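Let the slow robots have the footpath

For most of my working life I've been told that a robot's failures are the interesting part, and I've repeated it to students often enough that I ought to be embarrassed. You go out, the machine gets itself stuck in a bramble, somebody writes up why, and next year's machine gets stuck in a different bramble. I would like to make a case for the opposite habit, which is paying close attention to the long, dull stretches where a robot trundles along a path and nothing much happens at all.

My excuse for raising it is the work that Solange Quintana and Liliana Tedesco have been doing on path following, under the project name Grirari. I should say at the outset that I'm fond of them both, and that I've eaten a good many sandwiches in the back of their van at Eltley, so you may take what follows with whatever quantity of salt you keep in the cupboard. Their method is easy to describe, even if it took a great deal of patience to get right. The robot carries a forward-looking camera and learns to steer from the view it gets, using drives a person has already made along similar paths. There is no detailed map. Nobody has gone out beforehand with a surveying pole. The machine looks ahead, forms an opinion about which part of the world in front of it is path, and keeps to that.
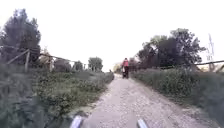 The robot's view along the gravel, with a walker in red some way ahead.

I have looked at an awful lot of views like that one over the past year, and what strikes me is how little there is for a machine to hold on to. A road has kerbs and painted lines, and the people who build self-driving cars have made very good use of them. A gravel path has an edge only in the sense that a beach has an edge. The stones thin out, the weeds creep in, and somewhere in that muddle you and I would agree that we had stepped off it, though we might be hard pressed to draw the line with a pencil. When the sky is white and flat there are hardly any shadows to help either.

The older way of going about this, the one I was brought up on, was to ask people to draw that line. We paid students to sit indoors colouring in photographs, path in one colour and everything else in another, and then we trained the machine on the colouring. It worked, after a fashion. The trouble was that the students disagreed with one another in all the places that mattered, and the machine learned their disagreement along with everything else. I remember one run from my own days on the Mendonça rig where it would stop dead at every patch of clover, having been taught by two very conscientious people with opposite views on clover.

What Quintana and Tedesco did was throw the colouring away. They took 115 recorded drives, cut them into short pieces, and let the path be whatever the driver had chosen to drive on. If a person steered round the loose stones and kept to the smoother side, then the robot was invited to draw its own conclusions. I thought this was a little reckless when they first told me, and I said so at some length over a pot of tea. People drive for all sorts of reasons. They drift because they're chatting, or they swing wide because they fancy a look at a duck.

The answer, it seems, is that with enough drives the ducks come out in the wash. In the July trials the robot covered almost 2,000 metres between one human intervention and the next, on paths it had not been shown, and that is a good deal further than anything I managed with my boxes of coloured photographs. I was glad for them, and a bit put out, and then glad again once I'd had my lunch.

Now, there are fair objections, and I don't want to wave them off. The one I take most seriously came from a colleague at Bredau, who pointed out that when the coloured-in system went wrong you could at least see what it thought. You could put its colouring up on a screen and say, look, it believes the hedge is path, no wonder. A system that has learned from driving gives you a steering angle and not a great deal more. I think that is a real loss, and I'd like to see the pair of them spend their next grant on it before they spend it on going faster.

The other objection is that all this is rather small. A gravel path at walking pace, who cares? Well, I care, and I suspect that anyone who has pushed a wheelchair or a loaded barrow along one would care too. The places where people live are joined up by these scruffy in-between routes, the sort that run behind the flats and along the bottom of an embankment. A delivery machine that can only manage tarmac is going to end up on the road with the lorries or on the pavement in everybody's way.

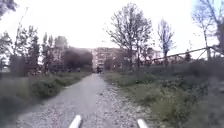 Does the robot need to recognise people in order to share a path with them?
It needs to notice that something is in the way and slow down in good time, and in the Grirari system that job belongs to a separate safety layer which doesn't depend on the learned steering.

I'm glad they kept those two things apart. There is a fashion for folding everything into one great learned lump, and I can see the appeal, but I'd be sorry to have the stopping depend on the same guesswork as the steering. Let the clever part be clever about gravel, and let something plain and stubborn look after the brakes.

I would also ask, if anyone with a say in funding is still reading, for more money for the boring hours. Long recordings of ordinary paths in ordinary weather are hard to get a paper out of, and they were the making of this result. Tedesco tells me they would like to go round again in winter, when the verges have died back and the puddles are out, and see how much of what was learned in summer still holds. My own guess is that it will cope with the bare hedges and come to grief over the puddles, and I've put a packet of biscuits on it.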